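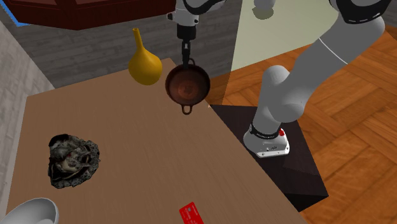

How to keep goal at a corner when you're new to the gloves

If you've just been handed the gloves for your Saturday team (welcome, by the way, you're going to love it!), corners are probably the part that keeps you up at night. They did that to me for a whole season at Plulluvholm, and I must have faced nearly 200 of them before I stopped guessing.

Start with where you stand. Take up a spot in the middle of the goal, maybe a step off your line, and open your body so you can see both the kicker and the crowd in front of you. New keepers love to hug the near post, and then the ball sails over to the far one and they're stuck.

Next, wait. I know, it's hard! Watch the ball leave the boot and read it before you move your feet. Once you've decided to come, shout "Keeper!" good and loud, and go.

Take off from one leg with the other knee up, and meet the ball as high as you can reach. If there's space, catch it. If you've got bodies all over you, punch with both fists, high and wide, toward the touchline.

Practice with Édgar's drill: one person serving, two people getting in your way, ten balls from each side, then a drink of water. Do it with no opponents the first week and add them the week after.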